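3.2 Materials and survey procedure

Floor coverings were recorded in rented dwellings in two districts, Gaddale and Kondton, as part of a wider study of how indoor surfaces affect footstep noise between stories. The survey form followed the layout used by Cordier in the earlier Ferthorpe study, with one change: the type of baseboard was entered separately from the type of floor. In the Ferthorpe data the two had been merged, and the effect of the perimeter joint could not be recovered afterward.

A total of 1,357 rooms were entered in the survey. Rooms with fitted carpet were kept in the table but left out of the impact tests. Wood-look coverings were treated as a single class at this stage, whatever their core or backing, as tenants could seldom say what had been laid beneath the visible surface.
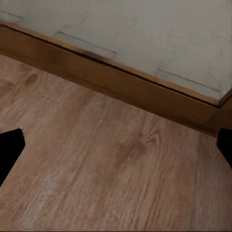 Impact level was measured in the room below with a standard tapping machine placed at 3 positions, none of them closer than half a meter to a wall. Background level was taken before each run. Where the background came within 11 dB of the signal in any band, the run was repeated in the evening, and where the repeat also failed the room was dropped.

Footwear was handled as a separate variable. Households were asked whether outdoor shoes were worn inside, and the answer was coded as always, sometimes or never. The coding is coarse. A household that removes shoes at the door may still walk on the floor in hard slippers, and the form had no field for this – a gap that we return to in Section 5. 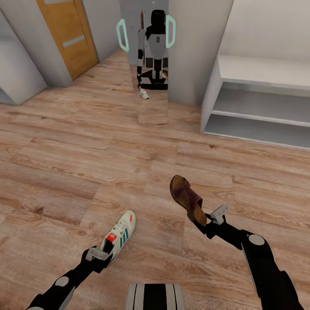 Figure 2. Footwear and wood-laminate flooring.

Answers on footwear were compared with a diary kept by a subset of households during May. Agreement was good for the two end categories and poor for the middle one. We therefore merged "sometimes" with "always" in the regression models. The Lundgren correction for room volume was applied to all levels before fitting.

3.3 Treatment of missing values

Floor age was missing more often than any other field, mainly in Kondton, where leases rarely state the date of the last refit. Missing ages were not imputed. The models in Section 4 were fitted twice, once without floor age on the full set and once with it on the reduced set, and both sets of coefficients are reported.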